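Chrome handles on dark furniture, keep or swap?
Forum: Home and Interiors > Furniture and Storage

fennel_row
Posts: 100 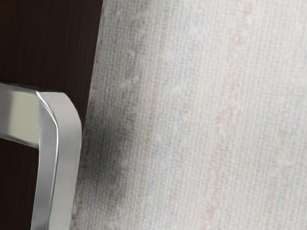
I've been going round in circles on this for a few weeks so I thought I'd ask. We're redoing the back bedroom. The bed, wardrobe and two chests of drawers are all very dark brown and they're staying, because we can't afford to replace them and there's nothing wrong with them. The walls are going a warm off-white and we've got a cream rug. What's left to decide is the handles. The ones on there now are chrome.

My husband thinks chrome looks like an office and wants brass. I don't mind the chrome but I do notice that every room I save pictures of has brass or black. There are a lot of handles between the wardrobe and the drawers, so it's not a small spend. The ones I liked best in the Bornex showroom were well over what I'd pay for a handle.

Questions really are whether it makes enough difference to be worth doing, and whether I'm going to be filling holes if the new ones don't line up with the old.

tidy_marsh
Posts: 2334

Measure the hole centres first, before you look at anything else. That's the distance from the middle of one screw hole to the middle of the other, not the full length of the handle. Once you've got that figure you can search by it and you'll throw out most of what's on sale straight away.

If the centres match it's a job for one evening with a screwdriver. If they don't, you're into filling and redrilling, and on very dark brown furniture the filler will show. I've tried wax sticks, marker pens and stain on top of filler. You can get it to where visitors won't see it but you'll see it every morning.

Keep the old screws too. New handles often come with screws that are too long for a drawer front, and then you're cutting them down.

Corrie Lane
Posts: 412

I'd keep the chrome. Dark brown and cream is a warm pairing already and a bit of cold metal stops it going heavy. We had brass on dark wood in our last house and in the evening with the lamps on it all went the same yellowy brown.

Also fashions. When we moved in here everyone was taking brass off and putting chrome on. Now it's the other way round.

hobnail
Posts: 87

Disagree with Corrie. Chrome on very dark wood is the thing that dates a bedroom more than anything else. It says hotel to me. Aged brass, not the shiny sort, and it looks like proper furniture. We did ours last February and I haven't regretted it once.

It depends on the rest of the metal in the room though. If your lamps and curtain pole are silver then leave it alone.

fennel_row

Curtain pole is brushed steel, lamps are white ceramic. Door handle is chrome as well, as are all the door handles in the house.

Corrie Lane

There's your answer then.

hobnail

Not really, a door handle is nothing to do with it. You don't look at the door handle from the bed. The curtain pole I'll give you, but a pole is cheap compared with a wardrobe.

tidy_marsh

You can mix metals. People get very worked up about it. Two finishes in a room is fine provided each one turns up more than once. One brass thing on its own looks like a mistake.

Gerasimos Makris
Posts: 1160

I fitted wardrobes for a long time so I'll add a few practical things.

Shiny chrome shows finger marks and needs a wipe every week. Brushed nickel or satin chrome hardly shows them. If it's the glare your husband doesn't like, he may be happy with satin, and then it still goes with the pole.

Cheap brass finish is a very thin coat over zinc. It wears through at the spot where your fingers go, usually on the drawer you use most, and then one handle is a different colour from the others. Solid brass doesn't do that but you pay for it. Pick one up in the shop. If it weighs nothing, it's plated.

Bar handles on a wardrobe take more pull than drawer handles. If the door is chipboard underneath, don't overtighten. The back of the board crushes and the handle goes loose again in a month. A small washer inside helps.

On lining up, if the centres are out by a small amount, look for handles with a backplate. The plate covers the old holes. You still drill new ones but there is no filling that anyone will see.

fennel_row

Thank you, that's very useful. I hadn't thought of backplates. Would they look fussy on plain flat doors?

Gerasimos Makris

The old fashioned curly ones would. A plain rectangular plate is fine. Alexiou used to do a slim one that I fitted a lot, I don't know if it's still in their range. Jonari have something close to it but the corners are sharper and they catch on jumpers.

spoonbill
Posts: 31

Can I ask why paint isn't being considered? If the furniture is sound you could paint it and the handles would look completely different against a lighter colour. I did a set in a sort of putty shade and it took two coats of primer and two of top coat.

hobnail

Please don't paint it. Every thread on here ends with somebody saying paint it.

spoonbill

It was only a suggestion. Mine has lasted very well.

Corrie Lane

I'm with hobnail on this one, for once. Dark wood with a light room round it is a good look, and paint chips round the handles before it chips anywhere else. I've had two chests of drawers go that way.

tidy_marsh

It chips if it isn't left long enough to harden. Most people put the handles back the next day. It wants a couple of weeks. But fennel_row hasn't said she wants to paint so we're wandering off.

fennel_row

No paint! I like the dark. It was the first furniture we bought new and I'd feel bad about it.

I've measured now. The drawers are all the same but the wardrobe handles are longer, with wider centres. So I'd need two sizes in the same style, and that knocks out a good few of the ones I'd saved.

tidy_marsh

That's common. Look for ranges rather than single handles. Most decent ranges come in four or five lengths. Order the lot together, because finishes vary between batches and brass is the worst for it.

mrs_quill
Posts: 640

Following this as I've got the same question with a sideboard. I ordered one handle each from three places and lived with them for a fortnight, all fitted to different drawers. It looked daft but it settled it. The one I was sure about from the photos was the first to go back. It was far too chunky in the hand.

Would also say try opening the drawer with your arms full of ironing. Thin edge pulls look lovely and are no use at all for that.

hobnail

Good advice about trying one. Shops vary on returns once they've been screwed on though, so check that.

Corrie Lane

I got samples from the trade counter in Jundodton, they let you borrow three at a time against a deposit. No idea if it's anywhere near you.

fennel_row

About an hour's drive but we're over that way for my sister's soon, so I might. Do they have satin chrome?

Corrie Lane

They did when I went. It was mostly on the wall on the left past the hinges. Go before midday, they get busy with the fitters picking up orders and you won't get anyone to talk to you.

oldpenny
Posts: 2000

I've read all of this and I still think it's a lot of money to change something that works. Handles open drawers. For what you'd spend on a wardrobe and two chests you could have good curtains, and they'd change the room far more.

hobnail

By that reasoning none of us would ever do anything.

oldpenny

I didn't say that. I said spend it where you'll see it. She has said herself she doesn't mind the chrome.

Gerasimos Makris

oldpenny has a point. I would do the walls and the rug first, then hang the curtains, then look again. The same handle can look quite different once the wall colour changes. Many customers asked me to order new ones and then changed their minds when the decorating was finished. Some went the other way, to be fair.

fennel_row

That makes sense. Painting the walls is the next job anyway. I've shown my husband the bit about plated brass wearing through and he's gone a bit quieter on the brass. He'd still like something less shiny, so satin might be where we end up.

mrs_quill

Could you report back on the satin if you get it? I can't find a decent photo of it on dark wood anywhere, they always show it on white gloss.

fennel_row

Will do. It'll be a while, the ceiling needs doing first.

spoonbill

What white are you using for the walls, out of interest?

fennel_row

Haven't settled. I've got four tester patches up and two of them look pink in the afternoon.

tidy_marsh

Start a new thread for that one, you'll get a dozen replies. And put which way the window faces or everyone will ask.

fennel_row

North east. I'll post it tonight.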